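Subject: Re: [equipment-planning] Hand-held grippers, request for next year's budget
List: equipment-planning
Date: November 2019

To all members of the list,

The Treteo planning office has read the Merkilby request, which is quoted below together with our comments. Sites preparing a similar request are asked to read the comments before they submit.

> The Merkilby site asks for funds to buy 3 hand-held grippers for the
> household handling program. Our present pair is shared with the
> Titari site and is away from us for long periods. We ask for 3000
> dollars per unit, with cameras and mounts included in the price.

The need is accepted. The shared pair was bought as a trial measure, and both sites have outgrown the arrangement. We do, however, ask Merkilby to state why the request is for three units. The work is done by one person with a gripper in each hand, so the natural unit of purchase is a pair. If the third unit is meant as a spare, please say so in the request and enter it on a separate line. Spares are charged to the maintenance budget and are reviewed by different people.

The price per unit may stand as an estimate. A written offer from the supplier must be attached before the January review. The offer should state whether finger pads are included, and whether replacement pads can be ordered separately. The request form has no line for wearing parts. Please use the line marked "Other" and write "pads" beside it.

> We would also like to reserve funds for a robot arm, so that the
> recordings can be put to use at our own site once there are enough
> of them.

The office can't support this part of the request in the coming year. An arm brings costs that are not covered in the message: a fixed stand, a guarded area, an electrical inspection, and training for the staff who will work beside it. The Viklund site already has an arm and has offered time on it to other sites. Merkilby should arrange a period of use there first and report on the results. A purchase can then be discussed on the basis of that report. Travel to Viklund may be entered under the normal travel heading and does not need to appear in the equipment request.

> For household items we estimate around 150 dollars. This covers
> spoons, chopsticks, utensil holders and table coverings.

The amount is approved as it stands and does not need to go through the review. Please keep the receipts together and submit them once, at the end of the quarter. We would ask the site to buy items in more than one material. In the material submitted so far there is metal, wood and clear plastic, and this range should be kept. Clear plastic items are of special interest to the Viklund group, who have asked that they be listed by name in the session notes.

> Storage of the recordings is not included. We assume that it is
> provided centrally.

It is provided centrally, but it is not free of charge to the site. The cost is taken from the site allowance at the end of each quarter. Merkilby should estimate the hours of recording planned and send the figure to this office. A rough estimate is enough for the review. Recordings that have been checked and rejected should be deleted promptly, as they are charged at the same rate as the others.

> The sessions take place in ordinary kitchens and dining areas. We
> do not request any furniture or a separate room.

Noted with approval. The office prefers home settings to built sets for this program, and no funds for a set will be granted to any site in the coming year. Where a kitchen is in daily use, the occupants must have signed the consent form before any recording begins. The form was revised in the spring, and the older version is no longer accepted.

In summary, the following is requested from Merkilby before the January review:

A corrected equipment request, with one pair on the first line and any spare on the second.
A written offer from the supplier, including pads.
An estimate of recording hours.
A short statement on the planned use of the arm at Viklund.

Titari is asked to confirm in writing that it will keep the present pair if the purchase is approved. Without that confirmation the office will treat the old pair as available to both sites, and the Merkilby request will be reduced accordingly.

For members of the review group who have not attended a session, the work with spoons and chopsticks is shown below. 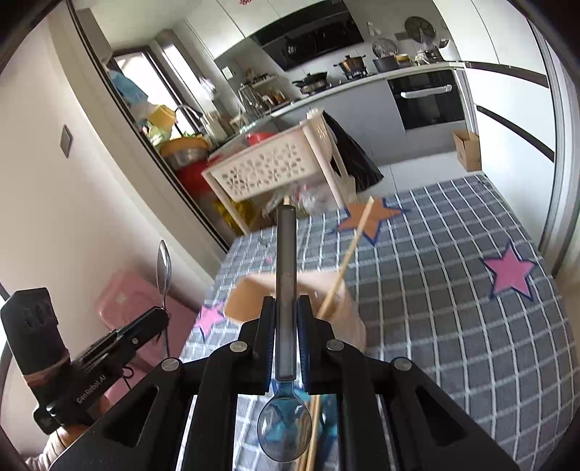 Clear plastic spoon, held by the handle.

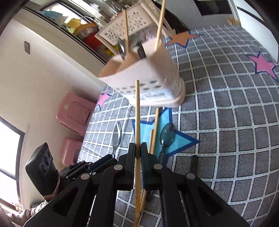
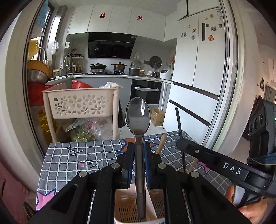 Titari replied to the list: We confirm that we will keep the present pair and that Merkilby may proceed with its own purchase. We have one request regarding the order. If Merkilby does buy a spare, we would like it to be the same model as the unit it replaces, so that pads and mounts can be exchanged between our sites. We would be willing to carry half of the cost of the spare from our maintenance budget on that condition. Our own figure for recording hours will follow under separate cover, and we ask the office to confirm whether the storage charge applies to sessions recorded before the pair was shared.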